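The simulator is always nice to your gripper

I have spent most of November watching a gripper that does not exist pick up things that do not exist, and I have formed opinions.

The occasion was a choice between two grippers. One is the Jovarlow, a two-finger design with linked fingers and flat pads, the sort of thing you have seen on a hundred lab benches. The other is the Bunting, which costs more, has softer fingers, and comes with a brochure in which it holds an egg. They all hold an egg. I would like to see one hold a wet bar of soap, or a bag of rice from the wrong corner, but brochures are written by people who own eggs.

We had money for one. Amber Blackburn, who runs our little group and signs for things, suggested we compare the two in simulation before buying. It was a sensible idea and I agreed to it at once, the way you agree to help a friend move.

For anyone lucky enough not to know, the simulator we use is Ascombe. You load an arm, you bolt on a gripper, you put it in a room, and you tell it to go and bother the furniture. We ran 20 objects through it with each gripper, and each object got 43 tries. By the second afternoon the numbers were beautiful. The Jovarlow missed almost nothing. The Bunting missed almost nothing either, and did it more slowly. I drew a chart. Everyone admired it, and Gareth Kettle asked whether either of the bars was supposed to be shorter.

He had a point. When two very different tools get the same grade, I start to wonder about the teacher. So I stopped looking at the chart and started watching the grasps, one at a time, from the wrist camera, with the speed turned down and a sandwich.

I recommend this to anybody comparing hardware, and I know most people won't do it. It is dull. A success rate goes on a slide and a sandwich does not. But in the closeups you see what the score leaves out: where the pads sit, how much of the object is out of view, whether the fingers are square to the thing or just near it. Take a gray pole with a pad on either side of it, against the wood. As far as the scoring script is concerned, a grasp is a grasp. The script never asks what is on the other end of the pole, and the wrist camera can only offer it a couple of yellow points at the top. 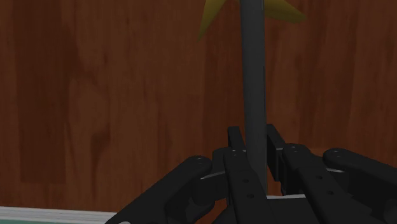
What the camera can't tell you

My complaint is with the yellow bits, or with everything they belong to. Close in, the wrist camera gives you a fine view of your own fingers and a good deal of wood grain, and very little of the object you are being paid to move. If the top is heavy, the pole will want to turn between two flat pads. If it is light, any old squeeze will do. A person would glance up. The wrist camera can't glance up, being bolted to the wrist, and it is a strange thing to leave out of a gripper comparison, considering that the camera mount came in the same box.

Then there is friction. Ascombe ships with a setting for it, and the setting is generous. In our first round the pads gripped like a toddler on a parent's leg. I turned the number down, ran the long thin objects again, and the Jovarlow began dropping 7 of its 43. The Bunting dropped 4. At last, a short bar for Gareth. I could also have turned it down further and made both of them look like idiots, and this is where I began to feel uneasy, because I was now choosing the winner with a slider.

I don't think simulation is a waste of time. It saved us from one silly mounting angle that would have put a finger joint into the table, and I would much sooner break a finger joint that costs nothing. Use it for that. Use it for reach, for clearance, for finding out that your code closes the hand before the arm arrives. I'm less sure about using it to decide which of two sets of fingers holds things better. Holding is mostly a matter of rubber, dust and small amounts of bending, and those are the parts the simulator does worst.

So we borrowed a real Jovarlow from Prorkport, the supplier, who were kind about it and wanted it back clean. On the first morning it picked up a broom handle, held it a while, and let it swing gently around until the bristles were pointing at me. In Ascombe the same handle had never moved. I ran it again with more force and got a dent in the handle.

Amber asked which one I wanted. I said the Jovarlow, with different pads, and a second camera somewhere that isn't the wrist. She pointed out that this was cheaper than the Bunting. I said I had noticed. The pads are on order, and the chart with the matching bars is still on the wall by the kettle, where visitors tell me how impressive it looks.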